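Notas del ponente – Tipos e inferencia en Prusto
Última actualización: septiembre

Empezar por el problema: el compilador acepta 24 programas de la batería que luego fallan al ejecutarse. Leer uno en voz alta, el más corto. Dejar claro que hablamos de tipos estáticos y que la concurrencia queda fuera.
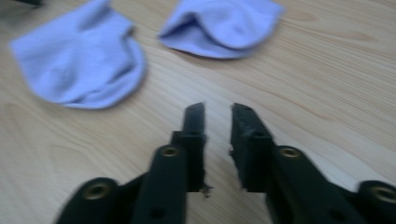 Grupo de Lenguajes y Compiladores – Kirkine

Recordar la regla de subsunción antes de pasar a la inferencia. Si el público es de primer curso, saltar la demostración y quedarse con el enunciado. Siliņa resuelve las restricciones en 4 pasadas; Samska lo hace en una, pero rechaza la recursión polimórfica. Escribir las dos reglas en la pizarra.
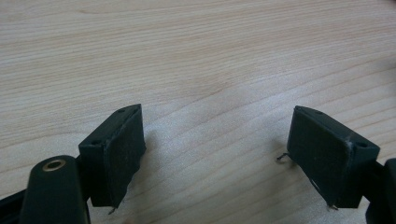 Lectura: 4 min

Resultados: 3,206 funciones analizadas, 22 con anotación manual. Pausa para preguntas. Si preguntan por los efectos – suelen hacerlo – remitir al apéndice. Cerrar con el caso de las referencias mutables y la restricción de valor.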